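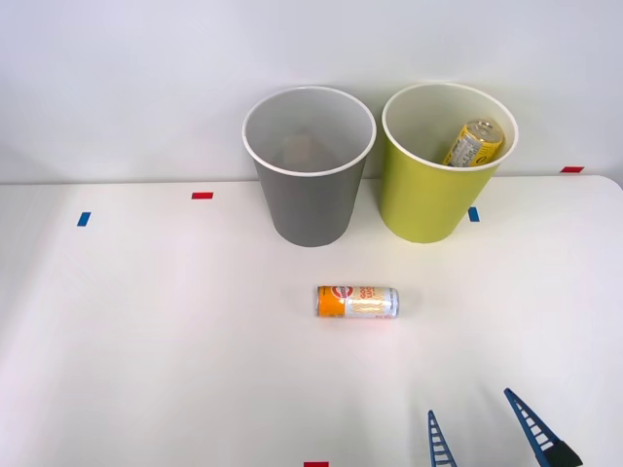 How does the laboratory compare one gripper with another?

Each gripper is mounted on the same arm, run with the same controller settings, and given the same set of household objects at the same marked positions. The results are then set side by side by object and by starting position.

Gripper Comparison Gallery
Varnham Laboratory for Applied Handling
Published Nov 28, 2025

This page accompanies the laboratory's comparison of flexible and rigid grippers for light tabletop work. The comparison was carried out under the direction of Abílio Esteves and covers two products currently under review, the Wivo flexible finger set and the Ojeda parallel gripper. Both are operated through the Virngate controller, which the laboratory has used since March. The full report is available to partner institutions on request.

Cans and cups, fixed camera view
The photograph at the head of the page shows the two-cup layout, with one beverage can in the yellow-green cup and a slim can lying on its side in the open part of the table. The blue lattice fingers are open and have not made contact.

Position markers
Short pieces of red and blue tape are used as markers on the white tabletop. The laboratory replaces any marker that has lifted or shifted before a new series begins, and the replacement is entered in the series log.

Notes on the comparison

Objects. Beverage cans and paper cups were selected for the first part of the program. A can is smooth, rigid when full and easily dented when empty. A paper cup deforms under modest pressure and will tip if it is touched near the rim. Grippers that perform well on one do not always perform well on the other, and results for the two are reported separately.

Orientation. A can lying on its side presents a curved surface that may roll when a finger meets it off center. The test plan calls for approaches both across the can and along its length. Approaches along the length were less consistent with the Ojeda gripper, which has flat pads and a limited opening. The Wivo fingers bend around the object and tolerated a larger error in position.

Placement. Setting a can into a cup is scored apart from picking it up. An attempt is recorded as complete when the can has been released inside the cup and the cup remains upright. Cases in which the can rests at an angle within the cup are accepted, provided that the fingers withdraw cleanly.

Attempts. The program provides for 1000 attempts with each gripper. Of these, 800 use the standard starting positions and the remainder use positions chosen by the operator on duty. Attempts interrupted by a controller fault are repeated and are listed in an appendix to the report.

Controller settings. Closing speed and closing force are held constant within a series. An early series on the Virngate controller was withdrawn after a software update changed the default closing speed, and it does not form part of the published comparison.

Camera. The fixed camera is checked against the table markers at the start of each session. Its view is used for scoring only. A proposal to add a second camera at table height is under consideration for the next phase, as finger contact on the far side of an object is difficult to judge from a single viewpoint.

Finger wear. Flexible fingers are inspected after every 5 sessions for cracking at the crossbars and for loosening at the mounting block. Worn fingers are replaced as a matched set.

Use of this page
The photograph may be reproduced for teaching and research purposes with credit to the Varnham Laboratory for Applied Handling. Requests for the scoring sheets or the controller configuration should be addressed in writing to the laboratory office, marked for the attention of Abílio Esteves.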